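The Drawer at Dokness

By the second pot of coffee, Felista Mussa had stopped calling it a planner and started calling it "our friend." As in: our friend has found another way to get its elbow into the wall.

"Show me!" said Hamish Brunton, rolling his chair over so fast that he bumped her desk.

She replayed run 39. On the screen the arm reached for the drawer, thought better of it, swung wide, and folded itself into a shape like a dropped coat hanger. Then the log printed the line they both knew by heart: no valid path, 600 samples tried.

"It's so close, though," Hamish said. "Look at that approach! Last week it wouldn't even go near the cabinet."

He was right, and she loved him a little for saying it. The Dokness office had been a shoe shop once, and it was cold, and the heater smelled of dust, but there was nowhere she would have rather been. Ladenero was theirs. They had written every line of it, the collision checker and the grasp scorer and the silly little tool that played a bell when a run passed. The bell had not rung since lunch.

"What does it think the drawer is?" she asked.

Hamish opened the collision view, and they leaned in together. The drawer showed up as a fat green block, closed on top, solid all the way down.

"Oh," said Felista.

"Oh!" said Hamish.

The planner had been polite this whole time. It had seen a brick and refused to put its fingers through it. Somebody (Felista, in November, at one in the morning) had wrapped each part of the cabinet in a single convex hull to make the checks faster, and the hull had filled in the hollow.

She split the drawer into separate panels — front, sides, back, floor — and rebuilt the scene. Hamish dropped the clearance at the fingertips to 2 millimeters and kept the wide margin everywhere else. Then she set the simulator to pause at the pre-grasp pose, and pressed the key.

The arm came in from the left, low and easy, past the cream box on top of the cabinet, and stopped.
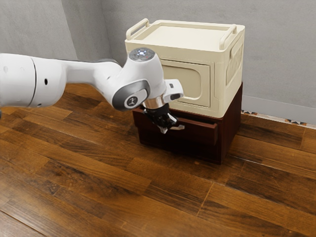
Run 40

"Don't touch anything," Hamish whispered, as though the arm could hear them.

Felista let the clock go. The gripper eased down, the contact solver grumbled in the log, and the drawer slid another 70 millimeters along its rail. Behind them the bell went off, tinny and far too loud, and Hamish yelled so hard that the woman from the bakery next door knocked on the wall.

"Again," Felista said. She was already typing. "Different seed. And then I want to try it with the box moved over."

"And Harawira's other cabinet, the one with the stiff rail?"

"Yes! That one too."

He went to fill the kettle, and she could hear him telling the bakery woman all about convex hulls through the wall.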